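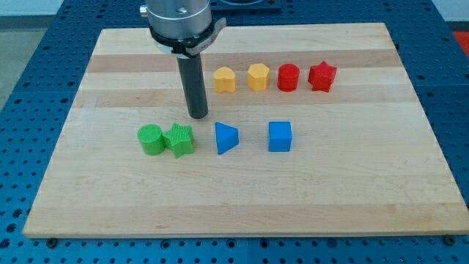
Figure 1. Workspace of the pushing station: a straight black shaft above a butcher-block board with eight 3D-printed blocks. Yellow and red pieces form the back row, green and blue the front row.

4.2 Open-day deployment

The station was shown to the public during the April open day at the Hegarty building of the Nereck campus. Until then it had been used only by members of the project, who knew the phrasing the system handled well and avoided the phrasing it did not. The open day gave us commands from people with no such knowledge.

Visitors stood behind a rope on the long side of the table and spoke or typed one instruction at a time. A host from our group read each instruction back, corrected transcription errors if the visitor asked for it, and released it to the policy. The host did not rephrase instructions. If the arm had not finished after 16 seconds, the host could wait, accept a new instruction, or stop the run. The policy was the Lanau checkpoint described in Section 3, with no further training on data from the site.

All eight blocks stayed on the board in every session. They come in four colors with two shapes per color, and both the star and the cylinder occur in more than one color. This matters for the language side of the task. "The star" is ambiguous in our set, while "the cube" is not. In Figure 1 the green star and green cylinder are touching, an arrangement in which pushing one piece can easily move the other. We did not reset the board between visitors unless a block had left the reachable area, so most instructions began from whatever layout the previous visitor had left.

The shaft has no fingers and can only push. We explained this on a printed card at the rope, but many visitors still asked the arm to pick up, stack or flip a block. These requests were logged and marked as out of scope. They are not included in the success figures below.

4.3 Collected instructions

Over the 6 hours of the demonstration we logged 1,813 instructions. Each was labeled afterward by two annotators working from the overhead recording and the text. An instruction was counted as successful if both annotators agreed that the final layout matched it. Disagreements went to a third annotator.

Three differences from the laboratory instructions stood out. Visitors used relations between blocks more often than absolute positions on the board ("put the blue one by the heart" instead of "move the blue cube to the top left"). They named shapes less consistently: the yellow block with the rounded outline was called a heart, an arch, a shield and a tooth. And they often corrected the arm while it was moving, with short phrases such as "no, other way" or "a bit more" that make sense only with the previous instruction in view.

Left and right caused a good deal of trouble. The policy was trained with directions given from the camera side of the table, but visitors spoke from where they stood. After the first hour we taped an arrow to the floor marking the direction the system treated as forward. Some visitors used it and others did not - we kept both sets and marked the time of the change in the log.

4.4 Comparison with the Vavport demonstration

An earlier version of the station was shown at Vavport with the same block set. There, visitors chose instructions from a printed list, and the arm returned to a fixed pose after each one. The two events are not directly comparable, and we do not pool their results. The Vavport log is used only as a source of held-out layouts for the offline evaluation in Section 5, where instructions collected at Nereck are matched to layouts in which every block they mention is within reach.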